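Zekley Countertop Manipulation Suite

Simulated kitchen tasks for single-arm policies
Sold by Kofler
Last updated 31 Oct 2024

Overview

Zekley is a simulation package for teams that train or test pick-and-place policies and don't want to tie up a real arm to do it. You get a set of rendered countertop environments, the task definitions that go with them, and a scoring tool. It runs on a single workstation or on a cluster.

The current release has 40 countertop layouts and 882 object models. Objects are drawn at random from the library unless you fix the list yourself, so a layout can mix cookware, produce, packaging and things that would never share a real counter. That is useful for testing whether a policy can find its target when most of what it sees is irrelevant to the instruction.

Views

Each episode can be recorded from a side view, an overhead view and a wrist view. Side and overhead positions can be moved in the config file. The wrist view is fixed to the hand and can't be moved in this release. Expect the arm to block part of the counter in any outside view, as it does with hardware.

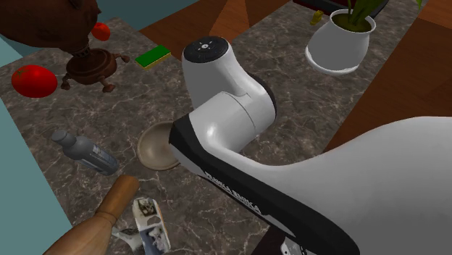 Valentin Steiner: We ran Zekley for most of September on a bowl placement task. The clutter was harder on our policy than we had planned for. It scored well on bare counters and fell apart once there were bottles and cartons near the target. I would have liked the density setting explained better in the manual, but the results lined up with what we later saw on our own bench.

The density setting is now covered in chapter 9 of the manual, with a table of suggested values for each layout size.

Tasks

Tasks are written as short text instructions paired with a success check. The basic set covers putting an object into a bowl, taking one out, moving an object to a marked area and clearing a zone. You can write your own in the same format. A success check can look at final position, contact, or both, and you can set how long the object has to stay put before the episode is scored.

Long, thin objects are worth a separate test. They can rest across a rim without being inside the container, and a check based only on the object's center point may pass an episode that a person would fail. We recommend turning on the full-outline check for these — it is off by default and adds a little time per step. The wrist view is the best one for reviewing such episodes, with the fingers, the object and the bowl close together. 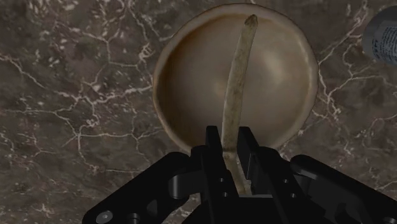 What is included

Simulation package with all 40 layouts
Object library, with mass and friction values you can edit
Basic task set
Scoring tool with per-episode logs
Manual (PDF)
One year of updates

Not included

Trained policies
Robot hardware
Custom scans of your own objects (available through Traltedent, quoted separately)

Requirements

Linux workstation with a dedicated graphics card. The full install takes 121 GB of disk space. A smaller install without the high-resolution textures is available from the same download page.

Licensing

Licenses are sold per lab, with no limit on the number of users at one site. Ernmont customers can move an existing license to Zekley at no charge — send the license number with your order. Evaluation copies have all features but only three layouts.

To order or ask for an evaluation copy, use the contact form and choose Zekley from the product list.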